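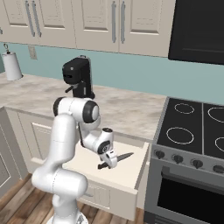

January 2, 2024

Two sessions today and I still don't believe the story about Pešek's knee. The club site says he is "managing a minor complaint" and will travel with the squad. They said the same in April, word for word as far as I can remember, and he missed the rest of the season.

I watched the morning session from the bank behind the far goal. Pešek jogged two laps with the fitness coach, then stood with his hands on his hips while the others did the passing drill. When the ball rolled to him he stopped it with his left foot and walked it back. He is right-footed. I wrote that down and then felt silly, as people stop balls with either foot all day long.

Vilém Kolář came over at the break and told me I was reading too much into it. He thinks he'll start against Gremura. He also thought we would finish in the top half last year, so I asked him what he was basing it on, and he said the lad looked happy. Everyone looks happy at a winter camp. They've had a week off and somebody else is cooking.

The new recovery program came up again. Zikuser is the name on all the bibs now, and whatever it is they sell, the players wear it on their calves for 90 minutes after lunch. The manager called it a big step forward. I asked him forward from what, and he laughed and took the next question. We had fewer injuries the year they used ice and a garden hose, but I don't suppose a hose pays for bibs.

Afternoon was a practice match, no score kept, which always means the second string won. They did. The young winger from Flirkotska was the best player on the field, and I expect he'll be loaned out by the end of the month.

The ticket office says it has sold 3000 for the Gremura game. I'd like to see them all sitting down before I put that in print. Last time the announcer read out a very nice figure and I could hear the goalkeeper sneeze.

Filed 200 words on Pešek and left out the left foot. Used "expected to be available," with the club's name attached to it. If he limps off before halftime I'll have the notebook, for what that's worth.

Rain on the roof again. Heater in this room still clicks all night. Must ask for the other key at breakfast and call home before the bus.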